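The second life of the bottle

Soudabeh Parsa on racks, labels and the pleasure of laying things on their sides

There is a noise I love, and it comes just after a dinner party: the soft knock of one glass bottle against another as the table is cleared. I grew up in a house where no good bottle was ever thrown out straight away. My mother kept oil in them, vinegar in them, boiled water for the iron, and once, for most of a December, a family of paper roses on wire stems. So when the editor asked for a piece on storing bottles at home, I said yes before she had got to the end of the sentence.

Most of what you read about bottles is really about wine, and about people who have a cellar. I don't have a cellar. I have a flat with a galley kitchen, a hall cupboard with the meter in it, and one good stretch of marbled worktop that I would defend with my life. My collection (if that isn't too grand a word) is a mixture of red wine, cordial, a couple of spirits, and empties I've kept for their shape. They all have to live somewhere, and for years they lived in a cardboard box that had once held tinned tomatoes.

The box had to go when its bottom went. I was lucky, only one breakage, but I was picking green glass out of the skirting until spring, and I started looking at racks in earnest.

What a joy racks turn out to be once you start noticing them! Wire ones, timber ones, clay pipes stacked in a chimney breast, a thing like a honeycomb I saw in a bistro in Farier and sketched on the back of the bill. The principle hardly varies. A bottle is wide at one end and narrow at the other, and a rack has to make peace with both. The cheap ones tend to look after the body and let the neck fend for itself, so the whole row nods forward. The better ones carry the weight under the shoulder.

I bought mine from Dalance, a little homeware shop that I pass on the way to the dentist. It's plain wire, it cost less than the fillings, and I carried it home under one arm feeling enormously pleased with myself.

Loading a rack sounds like nothing, and yet I've come to think of it as one of the nicest small jobs in a kitchen. You take the bottle on a slant, one hand at the label end and the other at the neck, and turn it in the air until it wants to lie down. Holding it by the neck alone is how people come to grief, particularly with the heavy old-fashioned shapes that have a deep dent underneath.
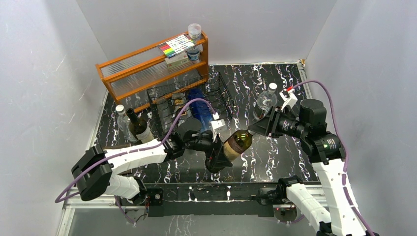 Which way the label faces is a matter of temperament. I like mine uppermost, so that I can read along the row without touching anything. A cream label on green glass is about the handsomest thing a grocer can sell you, and I see no reason to turn it to the wall. My sister does the reverse and ties a brown paper tag to every neck, with the date and the name of whoever brought it. Going through her rack is like reading a guest book.

Then there is the question of what deserves to be on its side at all. A wine with a real cork does well lying down, as the cork keeps in touch with the wine and stays plump. Anything with a screw cap can please itself. Spirits are better standing, especially under a cork, because strong alcohol is hard on it over the years. Oil should be upright and in the dark. Home-made cordial I wouldn't lay down for love or money, having once left a bottle of elderflower on its side in the hall cupboard with the lid not quite tight. The meter reader was very nice about it.

Empties, on the other hand, can go any way you please, and they are wonderful for trying out an arrangement before you trust it with the good stuff. I spent a whole happy evening shuffling mine. Dark green beside clear is lovely, and so is a fat bottle next to a slim one, provided the fat one isn't shouldering its neighbour out of line. Clear glass picks up whatever is behind it, so on a veined worktop you get the pattern of the stone coming through, bent and wobbly. Black caps and white caps, a bit of gold on a collar: you find yourself arranging them like tulips.
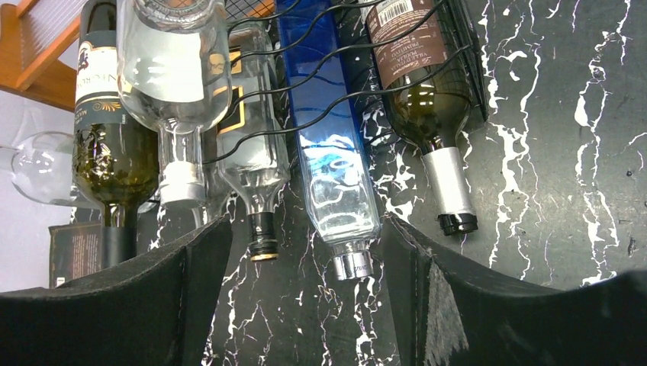
Necks towards the room or necks towards the wall is the argument that never ends. I'm for necks outwards, and said so in my column last winter, which brought in more letters than anything I've written on the subject of soup. A reader in Muvau wrote that I had it quite wrong, that necks belong at the back where no sleeve can catch them, and that she had kept 16 bottles that way over the fridge without losing one. She added that the wide ends look smarter, too, "like portholes", and that I should try it for a month before answering back.

I did try it for a month. I missed the caps. I couldn't tell the cordial glasses from the gin without hauling everything out, and twice I hauled out the wrong one. But I take her point about sleeves, and I'd add dressing gown cords and small nephews. I would also say, gently, that over the fridge is a warm spot, and if any of those bottles are precious she might think about a lower shelf.

Warmth is the enemy of wine in any flat. So is sunshine, and so is the shudder of a washing machine on its last spin. My own rack sits at the dim end of the worktop, away from the hob, with a folded tea towel under its feet. The towel stops the wire from scratching and takes away the ringing sound when you set a bottle in. I change it with the seasons, which pleases me more than it should.

For washing out empties there is nothing to beat a spoonful of uncooked rice, a drop of washing-up liquid and warm water, shaken hard. Rinse twice and stand the bottle upside down in a jug overnight. Labels you want to keep should stay well clear of the sink. Labels you don't want will mostly slide off after an hour in a basin with bicarbonate of soda, and the stubborn sort give in to cooking oil and a thumbnail.

If you would like to see bottles kept on a grander scale, the glass museum at Wendt has a store room that opens on request, with 140 of them lying in rows on slatted shelves, most of them older than my building. I went in December and stayed for nearly 3 hours. The woman at the desk let me lift one, both hands, on the slant, and I walked back to the station very slowly with my own shopping clinking in the bag.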